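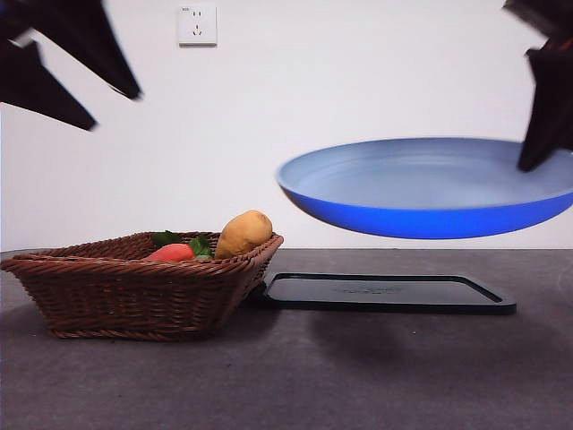 The blue pan in the air over our table at Kikberg.

My part of the project was the kitchen corner, and I picked it before I knew how many opinions people have about pans! Our question for the term was pretty simple. If you only have one small table to cook at, what should live on it and what should get put away somewhere else? Raelene Pomare, who supervised us, told us to keep the kit small and write down every change, even the boring ones.

I started with a list of 30 things, which was silly. The table at Kikberg just isn't that big, and with everything out I had no place left to chop an onion. By the end of February I was down to nine, and I think I could lose one more (the second ladle, sorry Sundaram).

The pan was the hardest to place. A wide pan eats up space even when you aren't cooking, and every time I set it down first, the rest of the stuff ended up crammed along one side. So I flipped the order. Small dishes go down first, then the pan comes in last, and it's the first thing to leave when you clean up. That one change saved me up to eight minutes on a full reset, and I was weirdly proud of it.
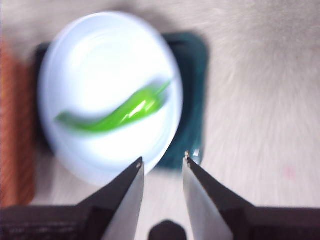
Vegetables got their own rule too. I used to leave peppers and garlic loose on the table and they rolled all over the place, so now each one gets a bowl until I'm ready to cut it. A shallow bowl works way better for this than a deep one — you can see what you've got and grab it by the stem end. The catch is that you have one more dish to wash, and my notes from the Flullbridge sessions are mostly me complaining about that.

I ran the final layout 50 times and kept a log of each reset in the Sarnow folder. Two of the early entries are missing the end time, so I left those out of my average. Next term I want to try the same layout with a drying rack on the table.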